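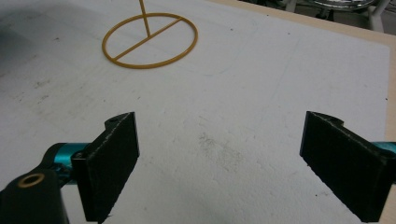 2026-10-12

Long one today, writing this on the bus so excuse the mess. Club ran till almost six again. My hands smell like rubber.

Demos for the stand task are still not done. We have 26 good ones. Thought we had more, but 17 got tossed at lunch when we found out the finger width wasn't being logged. All that work from Thursday, gone. I was in a mood for a good hour after that. Ate my sandwich in the hallway.

The yellow wire stand is a pain. The ring is easy, it just sits there flat on the board. But the rod is so thin, and it leans, so if you come in square you push it before you grip it. I kept closing too early. Better when I come in low and slow with the fingers wide open and only start squeezing once the rod is right in the middle. Wrote that on the whiteboard in big letters and then forgot it myself two tries later.

Also the start spots. We're supposed to put the stand somewhere diffrent every time and I noticed I always put it near the far side, left of the middle. Habit I guess. So tomorow I do the near corners and the right edge, near the wood. Made a little list in my notebook so I can't cheat.

Need to wipe the white board too. There's a gray smudge in the middle now, and pencil lines all over it. Someone said leave it, the model should cope with a dirty board. Someone else said no, clean it. Big argument. We voted and it was a tie so it's still dirty.

Nemau (our bot, the name stuck, I voted for Tumura) failed the shelf task again in the morning run. Went straight past the cup and stopped. Then did it perfectly with no one watching except me, and I hadn't hit record. Typical.

The Czarnecka round is in December and I keep saying that's ages away. It isn't. Room 406 is booked out by the chess people for 2 of our afternoons this month as well, so less time on the table than I planned. Have to ask about mornings. I hate mornings.

Things for tomorrow - charge the battery BEFORE class. Check the log for finger width after the first demo, not the last. Bring own tape. Finish the write-up for Unlow, they want a page on how we collect data and I have one paragraph and a title I don't like.

Physics quiz also. Haven't opened the book. Maybe after dinner.

My stop, got to go.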